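Lộc Phan
March 16, 2019

Thread on corrugated boxes and why the number printed on the bottom flap does not tell you how high you can stack them. Mostly for people who buy boxes and get sent a spec sheet with no explanation.

The round stamp on a US box is the box maker's certificate. It gives either a burst rating or an edge crush rating. Burst is how much pressure it takes to push through the face of the board. Edge crush (ECT) is how much load a short strip carries standing on its edge.

Burst matters for rough handling and for heavy contents pushing outward. ECT matters for stacking. A box can do well on one and poorly on the other. If your cartons sit under other cartons, ask for ECT.

ECT is still a property of the board. What you want is the compression strength of the finished box, usually written BCT. The standard shortcut is the McKee formula. In its simplified form, BCT goes up in direct proportion to ECT and with the square root of perimeter times board thickness.

Read that again if you buy by price. Doubling the perimeter does not double the strength. A big box in the same board is carrying far more product on only a bit more strength.

The formula assumes a regular slotted container with ordinary proportions. Very shallow boxes, die-cut trays, anything with a long slot in the side: treat the result as a starting point and crush a few samples.

Worked case. We had a carton from Munasinghe, single wall, C flute, 400 mm on the long side. Lab compression came back at 1400 N average. Someone upstream read that as "holds 1400 N" and built the pallet pattern on it.

1400 N is the peak load in a test that takes a minute or so, on a new empty box, in a conditioned room, between two flat plates. None of those things are true in a warehouse.

Time first. Paper creeps. A box under constant load keeps shortening and will fail eventually at a load well under its lab peak. Stored for months, plan on having a little over half the lab value left, before you take anything off for other causes.

Then moisture. Lab conditioning is 50 percent relative humidity. At 80 percent the board takes up water and loses a large share of its stiffness. Cycling up and down is worse than sitting at a steady high value, which surprises people who only log the daily average.

Our Brorent site has dock doors on the river side. March is the month when cold stock comes in and damp air follows it. The logger at floor level read 80 percent most nights. The one up at rack height read lower and was the one on the dashboard.

Next is the pallet pattern. Most of a box's strength is in the four vertical corners. Stack in columns, corner over corner, and you use it. Interlock the layers like bricks and the corners land on the middle of the panel below, where there is very little to hold them.

Interlocking does make a more stable load on a truck. If you need that stability, column stack the lower layers and interlock only the top one, or column stack everything and use stretch wrap or corner posts.

Overhang. If the carton sticks out past the pallet deck, the outer wall has nothing under it. A small overhang takes off a lot of strength, and it applies to the bottom layer, which is the one carrying the full load. Wide gaps between deck boards have a similar effect.

Hand holes. Put them in the end panels, keep them away from the corners, and retest after adding them. Do not carry the old BCT across from the version without holes.

Printing is a smaller item. Heavy full-coverage print can crush the flutes slightly as the board goes through the press. Thickness is in the McKee formula, so crushed board is weaker board. Measure caliper on the printed blank and compare it with the plain one.

Multiply the remaining fractions together. Do not add up the losses. For our carton, after time, humidity and an interlocked pattern, the working figure was a small part of 1400 N. Stacked 2 pallets high, the bottom layer was over it.

What failure looked like: bulging side panels first, then diagonal creases running out from the corners, then a lean. The tape held fine the whole way through. People tend to blame tape - it was doing its job on boxes that were folding beneath it.

Changes, in order of cost. Column pattern: free. Smaller footprint so the load stays on the deck: one new die. Heavier liner from Dreritz: a few cents a box. Double wall was quoted and we did not need it.

We also stopped storing flat blanks against the dock wall. Board that has been damp and flat dries with a warp, and a warped blank sets up out of square. An out-of-square box puts its load on two corners.

If you test in house, record flute, ECT, caliper, inside dimensions, conditioning time and whether the flaps were taped. A compression number without those cannot be compared with anybody else's.

One point on direction. Flutes should run vertically in the walls of a stacked box. Turn a carton on its side to fit a shelf and they are horizontal, and the stacking figure no longer applies. Mark the top.

To check flute type, open a carton out flat and look at a cut edge. Count flutes over a known length on an edge that has not been crushed by the knife. 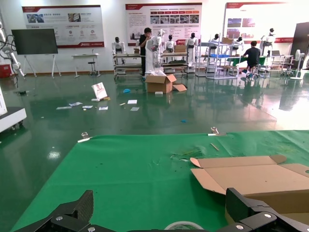 Packaging & Materials Group, Dralline

Opened carton on the bench, one flap up. Spec template with the derating factors is going on the group page. Send corrections there and include your conditioning data.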